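Guest list app - duplicate names, plus ones vanishing, birthday gala at the Ornberg
Ticket opened by Ewurabena Quaye, events desk, Satstead. Priority: high
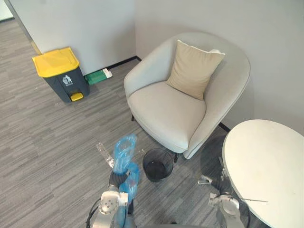
Fionnuala Ní Chonaill: Seeing the same on my tablet. Lady Whatsit's table shows full and the seating plan says two free chairs. Which one do I believe? Press wall list is fine as far as I can tell, it's only the dinner.

Ewurabena: Neither for now. Don't move anyone. Please don't press Sync either, I think that's what is doing it.

Monday, December 1, 2025

09.11 - Problem as reported. Dinner list had 800 names on Friday night after the last RSVPs went in. This morning same total but 59 of them are doubles. So 59 real guests have gone somewhere. Mostly plus ones, also the whole of the singer's family table.

09.20 - Logged out, logged in. No change. Cleared the cache. No change.

09.26 - Checked the Friday export (I keep one in the shared folder, Guests / November / final FINAL). All there, no doubles. Good. So nothing lost for ever, only lost in the app.

09.40 - Rang Bekine support line. On hold. Gave up, sent the web form instead.

09.58 - Mawuli Akpalu says he imported the agent's spreadsheet over the weekend, the one with stage names. Asked him to send it me. Column B is stage name, column C is legal name. Our list is the other way round. Looks like the app has matched some on one and some on the other and made a second entry where it got confused.

10.15 - Tested on a copy of the event. Imported same sheet. Doubles straight away, only for people with a stage name. So that's the cause of the doubles. Doesn't explain the plus ones.

10.32 - Reply from Bekine, Salamatu Lamptey on their side. Pasting:

Hello Ewurabena, thanks for the export, very useful. When an import creates a second record for a guest, the plus one is attached to whichever record was edited last. If you then delete the duplicate, the plus one goes with it. Has anybody at your end been deleting?

10.34 - Asked in the group chat. Adom Sarpong has been deleting. Since eight. He thought he was helping. 11 gone so far, he has stopped now and written down which.

10.50 - Salamatu says don't use Undo, it only goes back one step and will bring the wrong ones back. Use Restore from snapshot, under Event settings, Advanced. Needs owner login. I am not the owner. Owner is still set to the Abugri account from last year's party.

11.05 - Emailed Abugri to ask for transfer. Out of office. Rang the mobile in the signature, got through, they'll do it after lunch.

Fionnuala: The florist wants the table count by noon, what do I tell them?

Ewurabena: 50 same as before. Tables haven't changed, only who's sat at them. Use Friday's printout for anything urgent and write on it in pen.

13.22 - Ownership came through. Snapshots listed for Friday evening, Saturday, and this morning. Took a fresh export first just in case.

13.30 - Restored Friday evening. Spinner for ages.

13.41 - Done. Total right, no doubles. Plus ones back. Family table back, all of them in the right order, even the godmother who has to be near the door.

13.50 - Compared against the Friday export line by line, well, Adom did, he offered. Two differences, both dietary notes added on Saturday. Typed back in by hand. One is no shellfish, so I've told the kitchen seperately as well.

14.10 - Now the stage names. Mawuli swapped columns B and C and renamed the headings to match ours exactly. Tried on the copy event first. No doubles. Ran it on the real one. No doubles. Place cards preview shows the right names, legal name hidden from the door staff view like the agent asked.

14.18 - Fionnuala pressed Sync on her tablet with me watching. Fine. Second tablet fine. Third one was still on the old app version and asked for an update, let it, fine after.

Still open:
- Bekine to say whether import can warn before it makes a second record. Salamatu has raised it, no date
- delete rights: taken off everyone except me and Fionnuala till the party is over. Adom knows
- door staff PDF needs sending agian, the one they've got is this morning's. Mawuli to send and ask them to bin the old one

Salamatu Lamptey: Glad it's sorted. I'll leave the ticket open on our side until after your event. If you see a double, send me a screenshot before touching it please.

Ewurabena: Will do. Status changed to Monitoring.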